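Wrist cam sees almost nothing at the start of episodes – keep or trim?

Posted by Brerix, 11 September 2026

Collecting demos for a pick and place policy. 80 episodes so far, two cameras, one on the wrist and one fixed overhead. Problem is the first few seconds of a lot of them. Arm parked, gripper open, wrist view is basically blank. 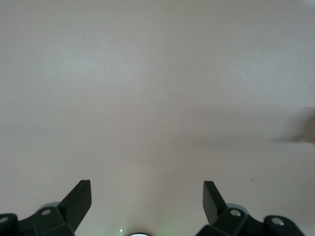 Wrist view, fingers open, pale surface behind

Fingers are fine, I want those in. But there's a dark smudge at the right hand edge and a little speck over the right finger, and a greenish glow low down. Will the model latch on to that stuff? And should I cut the idle bit or leave it? Dont want to redo all 80.

Plunen

Trim it. Long idle starts teach it to sit still, had that with my first set – arm just hung there. I leave 6 frames before the first movement, cut the rest. Script it off joint velocity, takes minutes. Trim the overhead video to the same frames or your timestamps go out.

Clendudow

Agree on trimming, but dont cut every one to exactly the same start pose. Move the park position a bit between episodes, otherwise it only knows one begining.

Smudge – check if it's in the same spot in other episodes. If it stays put when the arm moves, wipe the lens. Same for the speck. I'd record 11 new ones after and compare.

De Smet

just use more data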